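# Open day talk, Sostwood site: speaker notes

Slot: 14 minutes, 2 for questions. Slide numbers in brackets.

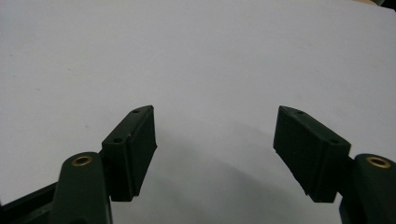 *Slide 1. Hand-held gripper, fingers open over a white surface.*

**[1] Opening**

Leave the slide up while people find seats. Start when the door closes.

- Welcome to Sostwood. Clikura runs the demonstration hall, Westetell runs the software side upstairs.
- The talk covers the hand tool, how a recording session works, and what visitors will do at the stations afterward.
- Point at the two pads. Dark green blocks, nearly black rubbery face on the inside of each. Everything in the next few minutes is about what happens between those two faces.
- Point at the brass bushings on top of the finger arms. Someone asks about them every time. Save the pivot question for the bench, where a spare finger is laid out.

**[2] Why a hand tool**

- A person holds the gripper and does the task directly. The camera on the tool records the view.
- The arm in the hall carries the same finger geometry. Recordings made by hand can be used to train it without redrawing the task for a different gripper.
- Limits: the tool records the view and the finger opening. It does not record grip force. Say this plainly, the D'Amico people will ask.

**[3] The pads**

- Two screws per pad. Pads come off without removing the finger.
- Wear shows first at the lower edge of the rubber. Pass the used pair around the front row. Get it back before slide 5.
- We log pad changes against the session number. A change in the middle of a session closes that session.
- Do not go into rubber grades. The comparison from May is incomplete.

**[4] One session**

Talk through in order, slowly:

1. Clear the work surface.
2. Open the fingers fully and hold for a short count. This gives the software its open reference.
3. Close fully, hold again.
4. Place the object, do the task, return to the open position.
5. Stop the recording before putting the tool down.

Step 5 is the one visitors miss. A recording that includes the tool being set down has to be trimmed by hand.

**[5] Numbers**

- 1,081 recordings accepted so far for the D'Amico parts tray.
- 12 object types in the tray.
- Accepted means both reference positions are present and the object stays in view up to contact. It says nothing about how well the arm performs afterward.
- If asked for a success rate: Westetell has not released one. Move on.

**[6] Lighting**

- A plain white surface makes pad edges easy to find. It also shows shadow from the tool.
- Soft shadow is acceptable. A hard shadow edge crossing the object is a reject.
- The overhead lamps at stations A and B are fixed. Ask visitors to leave the side lamps alone.

**[7] Stations**

- A: hand tool, free practice, nothing saved.
- B: hand tool, recorded. Signed form needed first.
- C: arm replaying a stored task. Stay behind the yellow line while the beacon is lit.
- Groups rotate on the bell. If C is stopped for a reset, send that group to A.

**Questions likely**

- *Can the tool be used left-handed?* Yes. Settings do not change.
- *What happens if the object slips?* Keep recording, pick it up again, finish the task. The reviewer marks it.
- *Can we bring our own parts?* Through Clikura, after the open day. Nothing unlisted goes on station C.

**Before leaving the lectern**

Switch the projector input back to the hall camera. Used pads back in the tray. Forms are on the table by the exit to B.

*Notes revised July 2026. Slide 5 replaces the older table.*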